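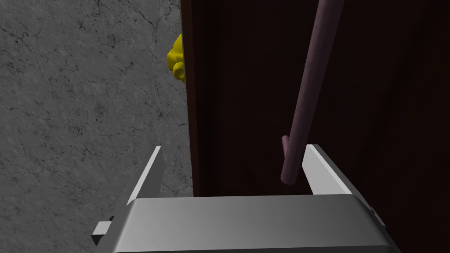
Progress report, June
Gripper comparison, simulation phase
To: program office, Halia fund

Short one this time. Most of the month went into sim work and the cluster was down for part of it, so numbers are thinner than planned.

Where we are

Work package 2 (parallel grippers, simulated) is done except for the write-up. Work package 3 (hardware) hasn't started, waiting on the Kuvent unit. More on that below.

We are comparing two grippers on the same arm model and the same controller. The Nomik, flat plate fingers, and the Kuvent, with the curved pads. Camera sits behind and above the gripper body in all runs, looking out past the fingers. We kept that view for both so the policies see the same thing. Tried a side camera early on, dropped it, the fingers hid too much of the target.

Task is still the thin rod. Reach, get it between the fingers, close, hold for 5 seconds. Sounds easy and it isn't. The rod is slim enough that a small error in wrist angle puts a fingertip into it before the gap is around it. When the rod leans across the view the policy tends to line up with the upper part and miss the lower end, and the lower end is where we want the grasp.

Results so far

30 start poses per gripper, same list for both. Nomik does better on approach, the flat plates are easy to aim and there is a clear gap to look through. Kuvent does better on the hold once it is closed. Neither one is good enough on steep rod angles yet. Full table comes with the write-up, I don't want to send half of it and have to correct it later.

Backgrounds turned out to matter more than we budgeted for. A dusty purple rod against dark red-brown wood is low contrast and approach gets worse, for both grippers. Same rod in front of the gray stone wall, fine. We added 3 more dark panel textures to training and it helped some. Not solved. Clutter (small bright objects near the panel edge) has less effect than I expected — the policy mostly ignores it.

Controller

Moved from position control to the impedance setup in the middle of the month. Should of done it sooner. Position control pushed the rod sideways on contact and we were blaming the fingers for it. The old runs are not comparable and we threw them out, so everything above is impedance only.

Problems

— Kuvent hardware is late. The supplier in Zürcher's network has moved the ship date again. If it slips further, WP3 starts with the Nomik alone.
— Contact settings for thin cylinders in the simulator still look off to me. Rod sometimes slides when it shouldnt. Checking against a bench test as soon as we have an arm free.
— Storage. Rendered camera data is bigger than we quoted. Within budget for now.

Next

Finish the table. Rerun the steep angles with the new textures, both grippers. Mount the Nomik and repeat the start poses on the real arm, even if the other one isn't here.

One request: permission to shift the unused travel money to storage. Form is attached, needs a signature from your side before the July runs.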